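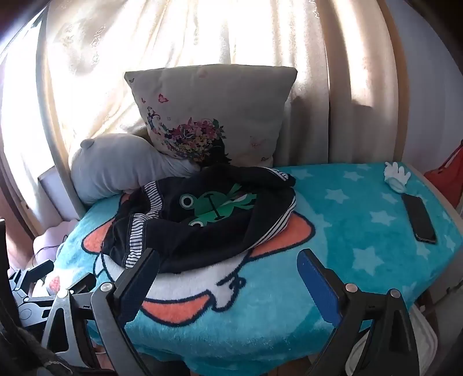
Washing fleece blankets without ruining them?

Posted in Home & Laundry, 31 Jul 2019

My daughter's fleece blanket used to be the softest thing in the house and I want it back! It's a printed one, polyester as far as I can tell from what's left of the tag, and over two winters of heavy use it has gone kind of matted and scratchy. It also picks up every bit of lint from anything it gets washed with. I've been throwing it in with the towels on warm and drying it on the regular setting, same as everything else.

So what am I doing wrong, and can a blanket that has already gone rough be brought back? She's getting a second one from her grandmother in December and I'd love to treat that one right from the start. We have a front loader, a Mühlbauer, if that matters. I don't know what half the cycles on it are for.

Thanks in advance, you all saved my wool sweater last year!

threadbare_jo

Sándor Bodnár

Oh, I love this topic! Fleece is such great stuff and it's so easy to look after once you change a few habits.

First, get it away from the towels. Terry cloth sheds like crazy and fleece grabs every fiber. Wash the blanket alone or with other smooth synthetic things, like gym shirts or a windbreaker. Nothing with velcro or open zippers, please.

Second, cold water and the gentle cycle. On a front loader it may be called Delicates or Easy Care. If you can set the spin speed yourself, go low. Mine goes down to 500 and that's what I use for everything fluffy.

Third, skip the fabric softener. I know, it sounds backward for something you want soft! But softener leaves a coating, and on fleece that coating builds up and makes the fibers clump together. Dryer sheets do the same thing. Use about half the detergent you normally would, liquid if you have it, and add an extra rinse.

Then the dryer, which I think is your real problem. Polyester fleece does not like heat. The tips of the fibers can melt a tiny bit and curl over, and that's the scratchy feeling. Use the air or low setting with a couple of clean tennis balls, or hang it over a rack. It dries surprisingly fast on a rack — mine is usually done by bedtime if I hang it in the morning.

For the old one, try this. Soak it in a tub of cool water with a cup of plain white vinegar for half an hour, rinse, then wash it cold with very little detergent. While it's still damp, go over it with a soft pet brush, short light strokes, all in one direction. Do the whole thing, both sides, and let it air dry. If the roughness was mostly softener buildup you'll be amazed. If the fibers really did melt, brushing will lift them some but it won't be like new.

I did this with an old Gresano throw that had been on our couch forever and it came back beautifully. The second round of brushing made more difference than the first, so don't give up too early.

One more thing about prints: turn the printed side in and fold the blanket once before it goes in the drum. And never iron it!

kettle_and_pine

just wash it cold and hang it up. i've had mine since college and never done anything special, still soft

Marlow58

Agree with most of what Sándor wrote, especially the heat. I'd go easier on the vinegar, though. Some washer makers say it's hard on rubber seals, so in the tub is fine but I wouldn't pour it in the machine every week.

What I'd add is that you're probably washing it too often. A blanket that lives on top of a bed doesn't need to go in every time you do the sheets. I shake ours out on the porch and give it a once-over with a lint roller, and it gets a real wash once a month, more if somebody's been sick or eating crackers.

Small spots I do by hand with a drop of dish soap on a damp cloth. Dab, don't scrub, or you'll get a fuzzy patch.

For the pills, the little battery fabric shavers work great! I have a Koltance and it does a whole blanket on one set of batteries. Lay the blanket flat on a table, pull it tight and don't press down. Try a corner first, and stay off anything raised or stitched on.

For the new one, wash it by itself once before she uses it. Bright colors can let go of some dye the first time and there's always loose fluff from the factory. Check your lint filter after, you'll see what I mean.

threadbare_jo

Thank you!! Towels AND softener AND high heat, so I was doing all of it. Found the Delicates cycle. The tub is filling as I type and I'm borrowing the cat's brush.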